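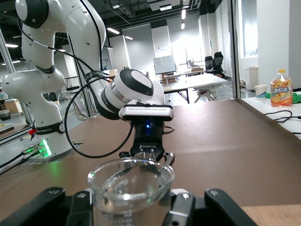

Home bar > Setup and tools > Is a beaker a mixing glass?

dry_shake_dan
My brother-in-law Eugeniusz Marciniak stirs his Manhattans in a lab beaker and says I wasted my money on a cut crystal mixing glass. I paid 75 dollars for it at Wollwood. Please tell me he's wrong.

savitadubey
He's right, sorry. A beaker has a wide rim, it's clear, and it has graduation marks up the side. Mine has been through the dishwasher more than 200 times and still looks as bored as the day I bought it.

pith_helmet
Counterpoint: the marks on a beaker are a suggestion. Mine was off by a good splash when I checked it on a kitchen scale. Measure with a jigger and let the beaker be a bucket.

savitadubey
I said it has marks. I didn't say I read them.

dry_shake_dan
Fine. Different question, then. What do you keep out on the bar top? My wife says I have 33 tools and three drinks.

pith_helmet
Bottle, glass, jigger, board. That's the whole list. I had bitters, two strainers and a Nevar ice mold out there until November and mostly I knocked them over.
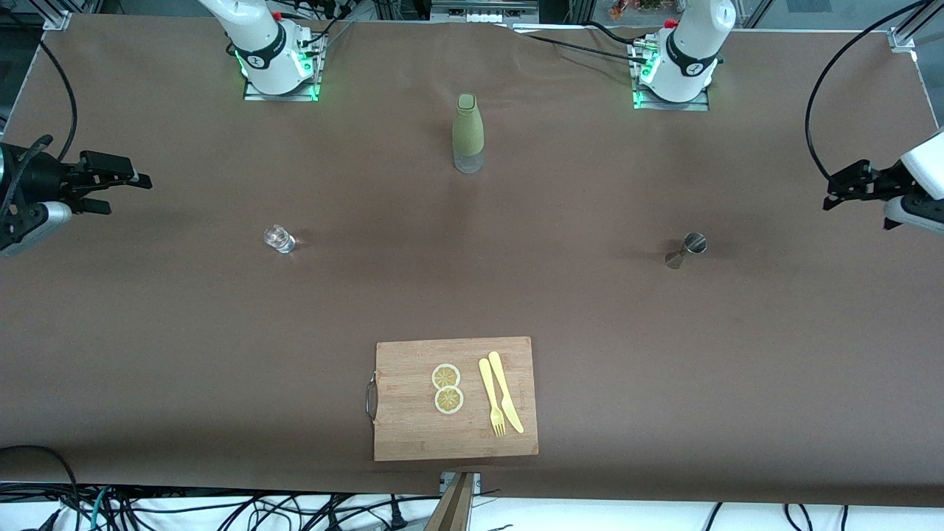 Bamboo is fine for the board, by the way. You're cutting a lemon, not a side of beef. Get one with a handle so you can hang it up and forget to oil it. And give yourself more empty table than you think you need – elbows are a bar tool too.

rye_and_dry
Disagree on the jigger. Double-cone ones tip over if you look at them. I switched to a little measuring cup and my counter is a lot less sticky.

pith_helmet
Mine spends half its life on its side. It still pours.

dry_shake_dan
So nobody is going to defend the crystal?

savitadubey
It's very pretty, Dan. Put flowers in it.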